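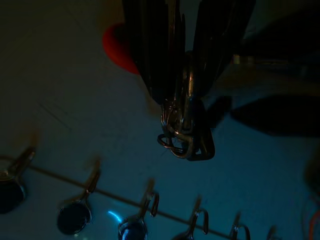
Key hanging task: how many demos before you stop collecting?

skosia_lab
Posted 1/12/20

Hello all. We are collecting teleoperated demonstrations for one task: take the bunch of keys, bring it to the rack on the wall, leave it on a hook. The only camera is the small one at the wrist. We have 340 episodes now and the policy still misses the hook more often than I would like. It comes near, then it waits, then it pushes the ring against the wall.

My colleague wants to go to 900 episodes before we change anything. I am not sure that more of the same is the right medicine. What is your experience?

Vaughan
In my opinion 340 is enough for one rack. I would look at where the episodes begin. If your operators always come from the same side, the model has learned one path and nothing else.

lallora2
I disagree with Vaughan. With keys the bunch swings and turns on the ring, so every episode is a different object. We did a similar thing with mugs and there 340 would be plenty. For keys I would go to 900 without thinking too much.

Vaughan
But the swinging is the same in all of them if the operator always waits until the keys are quiet. Skosia, do they wait?

skosia_lab
Yes, they wait. I wrote this in the instructions myself in October, so it is my fault. The idea was to have clean data.

Elis Parri
I made the same mistake once. We had very clean demos and the robot did not know what to do when something was moving. Please record also the bad approaches where the operator touches the wall, goes back and tries again. Do not delete them. With us, 30 such corrections helped more than the last big batch of perfect ones.

Another point: the bunch hides a good part of your view, and the gripper throws a wide shadow on the wall. Do you change the light between sessions?

skosia_lab
No, the lamp is fixed. We can move it.

lallora2
Moving the lamp, yes. About keeping failed attempts I am less convinced. If you do not label them, the policy will copy the touching of the wall too.

Elis Parri
That is correct, you must mark where the recovery starts and train only from there. It takes us 2 minutes per episode.

irel
Do you tell the policy which hook is the target? If the operator chooses freely, it sees several good answers and goes between them. Your "it waits" sounds like this to me.

skosia_lab
The operator chooses freely. I did not think of it as a problem. I will fix one target per episode, move the lamp, and do a small batch with corrections. My colleague still wants his 900, so we will probably collect them as well.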